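Home | News | Releases | Workshop notes | Contact

2020-12-21
By Shewit Habte, Dernero communications

Print this page | E-mail this page

Dernero publishes upkeep schedule for its legged robot test cell, and declines to call it "maintenance-free"

URKPORT – Dernero today released the full setup and upkeep schedule for the legged robot cell at its Urkport workshop, along with the fault log that goes with it. The company is putting both out at the same time on purpose. A schedule without a log is a brochure, and there are enough brochures in this field already.

The log has 382 entries. Most are dull. Loose fasteners at the leg joints, chafed cable sleeves, a camera bracket that had crept out of position, a calibration file loaded from the wrong week. Very few concern the walking software, although the walking software gets most of the attention and nearly all of the budget.

"We were told when we started that a cell like this would look after itself once it was calibrated," said Izzati Sinaga, who runs the workshop. "I would like to meet the person who has seen that happen. Ours drifts. If somebody leans a ladder on the wrong pipe, it drifts that afternoon."

The cell relies on motion-tracking cameras mounted on the ceiling to report where a robot's body and legs are. Dernero's schedule calls for a wand calibration every Monday before the first run and again after any work overhead, including work by the building's own trades on ducts or lighting. The tracking software offers an automatic recalibration feature. Dernero tested it, found it would report a good result with one camera plainly misaimed, and has left it switched off.

Daylight is the other standing nuisance. Morning sun on a pale tabletop can throw false reflections into the tracking, and the schedule asks technicians to check the raw camera view by eye, at the hour the test will be run. Blinds are on order. Dernero does not expect blinds to solve it.

Obstacles are handled with the same suspicion. The cell uses foam shapes in plain colours: cubes, long blocks, wedges, flat slabs, cylinders. Foam is cheap and kind to a robot that falls on it. It also compresses, picks up dust and gets scuffed, and a block that has been landed on for months is no longer the height written on the test sheet.

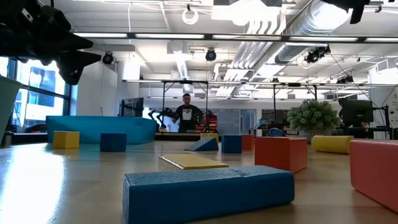 For that reason each piece is now measured at the corners and at the middle of its top face before it is used in any test where height matters. A piece that has lost more than 6 millimetres is pulled from step trials and kept for general clutter. Earlier results that depended on unmeasured foam have been marked as such in Dernero's records. Some of them were rather good results, and the company is not fond of having had to do it.

Leg service takes up the longest section of the schedule. After every 20 hours of powered running, a robot is shut down, its battery taken out, and each joint moved by hand through its full travel. The technician is listening for grit and feeling for play. Fasteners are checked with a torque driver and paint-marked, and cable sleeves are opened wherever they pass a joint. Any leg that has been apart goes through a slow lift-and-lower routine before the machine is allowed to walk.

The joint supplier, Hasetti, recommends a service interval of 1,500 hours. Dernero's technicians tried working to that figure and gave up on it well before the end.

"It may be a fair number on a bench, with the joint turning nicely in one direction," said Bogdan Iordache, the technician responsible for the legs. "A leg that keeps kicking a block is having a different sort of life. I don't think anyone was dishonest. I think they measured something else."

Hasetti was sent the relevant log entries in advance of this release. It has asked for two of the worn joints back for inspection, and they were shipped this month. Dernero will publish the findings whichever way they go.

The schedule was reviewed by Mtshali, an independent machinery safety consultancy. Its principal, Sizwe Mtshali, asked for changes to the shutdown procedure, chiefly that the battery be physically removed before anyone puts a hand near a leg. An earlier draft had accepted a software stop.

"A software stop is a request," Mr. Mtshali said. "I've read the log. Requests to these machines are sometimes declined."

Dernero makes no claim that the new schedule has improved the reliability of its robots. It has not been in use long enough to say, and the workshop changed its cable supplier in the same period, so any improvement would be hard to credit to one or the other. What can be said is that fewer test sessions are being thrown out afterwards for bad tracking data. Lerato Chauke, who keeps the test records, cautions that people may simply be more careful while they know a release is being written.

The documents cover camera calibration, obstacle measurement, leg service, spare parts and shutdown. They do not cover gait tuning or anything to do with learning software. Other workshops are welcome to use them and are asked to send corrections, especially where their own intervals disagree with Dernero's.

Copies of the schedule and the log are free on request from the Urkport workshop. The log has been edited only to remove staff phone numbers and one entry that was mostly swearing.

Media contact: Shewit Habte, Dernero, Urkport

Print this page | E-mail this page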